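Home | Forums | Arms and Grippers | Search | Log in

Parallel or angular fingers on a two-arm setup?
14 replies | 1,391 views

rk_torque
2018-07-17
Comparing two grippers for bench handling, the Sowah parallel and the Drestmont angular. The test part is a rectangular box, picked up from a flat table and handed between arms. With the Sowah I get three drops in 165 cycles. The Drestmont drops up to 20 over the same run, same controller, same speed.

palletjam
Check pad compliance before blaming the geometry. Stock Drestmont pads are hard. I changed mine in December and the slip mostly went away.

rk_torque
Pads are matched on both – I cut them from one sheet. Current bench below, left arm holding the box, right one open.
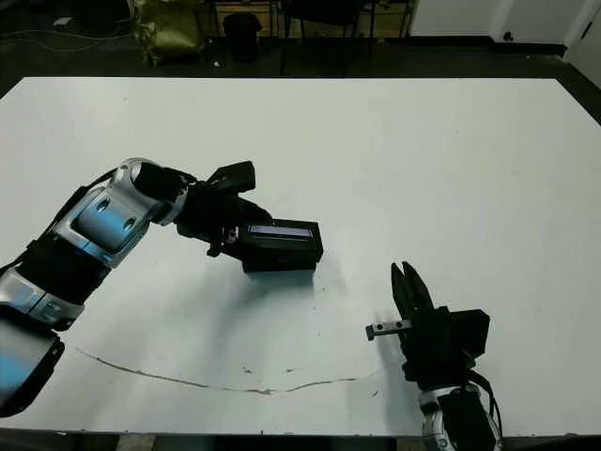 Reply #4 – palletjam
OK, pads ruled out. I would look at the bracket bar on the side of the right gripper base next. It sticks out over the table toward the other arm. How much clearance do you have at handoff?

nullspace7
Disagree, clearance is a planning problem and you would see it as a contact fault. Angular fingers change contact angle with opening width. On flat sides you get a line contact and the box pivots.

palletjam
Only if the fingers are set for a different width. Allance sells adjustable tips for this.

nullspace7
Tried them on the Palivwood controller. Better, still worse than parallel.

rk_torque
No contact faults in the log. Will rerun with the bracket off anyway and post the force traces.

Share (3) | Previous thread | Next thread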